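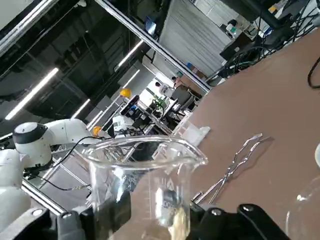 Peut-on écouter la radio pendant que l'appareil est en charge ?
L'écoute reste possible sur secteur, en FM comme en ondes moyennes, mais la réception AM est dégradée par le bloc d'alimentation tant que celui-ci se trouve à moins d'un mètre du poste.

4. Mise en service du récepteur Jonska

Dernière mise à jour : août

Cette section s'applique au récepteur Jonska à accumulateur interne, versions avec et sans socle. Les commandes sont désignées par le nom gravé sur le boîtier (MODE, SET, TUNE, VOL, BAND). Le réglage des alarmes est traité à la section 5.

4.1 Première charge

1. Ouvrir la trappe arrière et retirer la languette isolante de l'accumulateur.
2. Refermer la trappe jusqu'au déclic.
3. Raccorder le câble fourni à la prise DC IN, puis au bloc d'alimentation.
4. Brancher le bloc sur le secteur. Le voyant CHG s'allume en orange.
5. Laisser l'appareil éteint jusqu'à l'extinction du voyant.

L'accumulateur est livré partiellement chargé. La première charge doit être menée à son terme sans interruption, faute de quoi l'indicateur à trois segments donne une valeur erronée pendant plusieurs cycles.

Note – Si le voyant CHG clignote, la température de l'accumulateur est hors plage. Débrancher, laisser l'appareil revenir à la température de la pièce, puis reprendre à l'étape 3.

Attention : ne pas utiliser un bloc d'alimentation dont la tension de sortie diffère de celle indiquée sous le boîtier. Ne pas charger l'appareil dans sa housse.

4.2 Réglage de l'horloge

1. Appareil éteint, maintenir SET enfoncé jusqu'au clignotement des heures.
2. Tourner TUNE pour régler les heures, puis appuyer brièvement sur SET.
3. Régler les minutes de la même façon. Appuyer sur SET.
4. Choisir le format 12 h ou 24 h avec TUNE. Valider avec SET.
5. Choisir le jour de la semaine. Valider avec SET.

Sans action pendant 18 secondes, l'appareil quitte le réglage et conserve les valeurs déjà validées. Les valeurs en cours de clignotement sont perdues.

L'horloge est maintenue par l'accumulateur. Après une décharge complète, elle redémarre à 0:00 et le jour affiché revient au lundi. Le passage à l'heure d'été n'est pas automatique : reprendre la procédure à l'étape 1.

4.3 Choix de la gamme et position de l'antenne

La touche BAND commute entre FM et AM. La dernière fréquence reçue dans chaque gamme est rappelée à la commutation.

En FM, l'antenne télescopique doit être entièrement sortie avant d'être inclinée. Une antenne partiellement déployée peut suffire à proximité d'un émetteur – essayer d'abord la position verticale, puis incliner par étapes.

En AM, l'antenne télescopique n'a aucun effet. La réception est assurée par un barreau de ferrite logé dans la partie haute du boîtier, parallèlement à la façade. Pour améliorer la réception, faire pivoter l'appareil entier sur lui-même.

Attention : ne pas tirer l'appareil par l'antenne. L'articulation du modèle sans socle n'est pas remplaçable séparément.

4.4 Pas d'accord en AM

Le pas d'accord AM est réglé en usine sur 9 kHz. Certaines régions utilisent un pas de 10 kHz. Un pas incorrect se reconnaît à une réception faible ou sifflante sur des stations pourtant proches, et à une recherche automatique qui ne s'arrête sur aucune d'elles.

1. Éteindre l'appareil.
2. Maintenir BAND et SET enfoncés simultanément.
3. Relâcher lorsque « 9 » ou « 10 » apparaît à l'écran.
4. Sélectionner la valeur avec TUNE, valider avec SET.

Exemple : la fréquence 1030 kHz est accessible avec le pas de 10 kHz. Avec le pas de 9 kHz, l'affichage passe de 1026 à 1035 kHz et la station n'est captée que de façon marginale.

Note – Le changement de pas efface les présélections AM. Les présélections FM sont conservées.

4.5 Recherche des stations

Recherche automatique :

1. Allumer l'appareil et choisir la gamme avec BAND.
2. Maintenir TUNE enfoncé deux secondes. L'affichage défile.
3. La recherche s'arrête sur la première station dont le niveau dépasse le seuil.
4. Appuyer de nouveau pour passer à la station suivante.

Recherche manuelle : tourner TUNE d'un cran pour avancer d'un pas. En FM, le pas est de 0,05 MHz. Une rotation rapide augmente la vitesse de défilement.

Le seuil de recherche comporte deux positions, LOC et DX. En position LOC, seules les stations puissantes sont retenues. En position DX, l'appareil s'arrête aussi sur des signaux faibles, et parfois sur des parasites. La position DX est déconseillée à proximité d'un écran, d'un variateur ou d'un chargeur de téléphone.

4.6 Mémorisation

1. Accorder l'appareil sur la station voulue.
2. Maintenir une touche numérotée enfoncée jusqu'au signal sonore.
3. Relâcher. Le numéro s'affiche en haut à droite.

Pour rappeler une station, appuyer brièvement sur la touche correspondante. Une nouvelle mémorisation sur la même touche remplace la précédente sans demande de confirmation.

Note – Les présélections sont enregistrées en mémoire non volatile. Elles ne sont pas affectées par une décharge de l'accumulateur.

4.7 Haut-parleur et casque

La prise casque accepte une fiche stéréo de 3,5 mm. Son raccordement coupe le haut-parleur. Les alarmes restent émises par le haut-parleur, casque branché ou non.

La réception FM stéréo n'est active qu'au casque. Si le signal est faible, passer en mono par un appui bref sur MODE : le souffle diminue nettement.

Attention : réduire VOL avant de raccorder le casque. Le niveau de sortie n'est pas ajusté automatiquement.

4.8 Socle Trivesent (option)

Le socle Trivesent assure la charge par contacts et maintient l'appareil incliné. Il n'est compatible qu'avec les boîtiers dont la face inférieure porte deux contacts dorés.

1. Poser le socle sur une surface plane et raccorder le câble à l'arrière.
2. Rentrer l'antenne.
3. Présenter l'appareil face vers l'avant et l'abaisser sans forcer.
4. Vérifier que le voyant CHG s'allume.

Si le voyant reste éteint, essuyer les contacts avec un chiffon sec. Ne pas employer d'abrasif ni de produit en aérosol. La prise DC IN de l'appareil est désactivée lorsqu'il repose sur le socle alimenté.

4.9 Réinitialisation

À effectuer si l'affichage est figé ou si les touches ne répondent plus.

1. Débrancher le câble et retirer le casque.
2. Enfoncer une pointe fine non métallique dans l'orifice RESET, sous la trappe arrière.
3. Maintenir cinq secondes, relâcher.
4. Allumer l'appareil et reprendre le réglage de l'horloge (4.2).

La réinitialisation rétablit le pas AM de 9 kHz et le seuil LOC. Elle efface les présélections AM si le pas réglé était de 10 kHz. Le code 1379, affiché brièvement au redémarrage, correspond à la version du logiciel interne et doit être relevé avant tout contact avec l'assistance.

Si le défaut persiste après deux réinitialisations, adresser l'appareil sans ses accessoires à l'atelier Stetsiuk, service radio, à l'attention de Samah Hamdy. Joindre une copie de la preuve d'achat et une description du défaut mentionnant la gamme, la fréquence et le mode d'alimentation utilisé. Les appareils reçus après le jeudi midi sont enregistrés la semaine suivante.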